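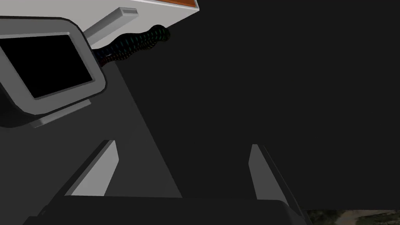

Postal Voting in the Skollbridge Council By-election

Our group looked at how postal votes were handled in the Skollbridge by-election in March. The ward has 3340 registered voters and covers the old town and the Mirkesow estate. We wanted to find out whether people on the estate knew how to apply for a postal vote, and where they had heard about it.

We used a short paper questionnaire and handed it out near the shops on Clendivik Road. We got 50 forms back and left out four of them, where the main question was blank.

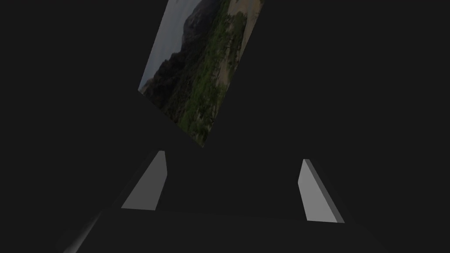 One resident wrote on the back of the form that the council leaflet had come after the deadline to apply, and that the parties' own leaflets were more use. Similar remarks were made on other forms, mostly from the estate.

Of the forms we kept, 13 came from people who had voted by post.
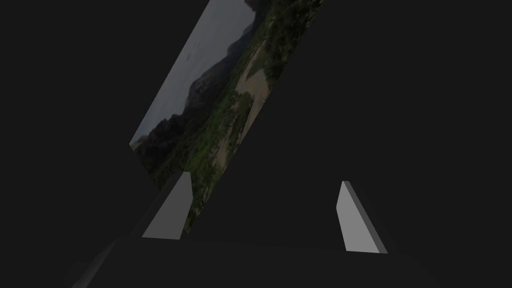 Most of these people had applied for an earlier election and stayed on the list. Few had applied for this one. The candidates' leaflets we collected mentioned postal voting only in small print, apart from the Tkachuk Residents' Group leaflet, which put the deadline on the front.
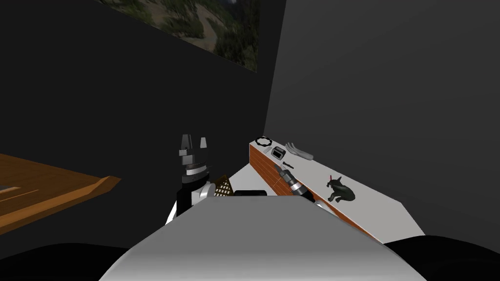 Would an earlier leaflet have raised turnout?

Our results cannot show that. We only asked people in one place, in the daytime, and did not ask non-voters for their reasons. A later group could compare two wards with different leaflet dates.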